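Gripper trial: parallel jaws vs Drultomwood pads, plate pick at the deck
Status: open, again

Reported: with the Drultomwood pads fitted, the sim arm stops short of the 96-well plate and then closes with great conviction on air. Stock fingers, same script, same deck: fine.

Tried so far:
- Reloaded the Fedgate controller profile. No change.
- Cut approach speed to 200 mm/s. It now misses more gracefully.
- Swapped the pads left to right. Two runs, two misses.
- Read the manual. Pad thickness is given in a table that refers you to another table.

Found in September's notes: the Lanville config still had the finger offset from the old jaws, 2 mm out. Corrected it and went back to stock fingers for a clean baseline before blaming the pads any further.
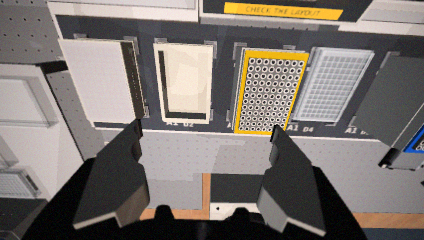
Posted by Zixuan Cao, 16:40

Baseline view from the wrist camera, target plate outlined in yellow. The label up top says CHECK THE LAYOUT, advice I could have used this morning. Please don't touch the deck file until I've rerun the pads with the new offset. If they still miss, it goes to Gunawardena with the logs.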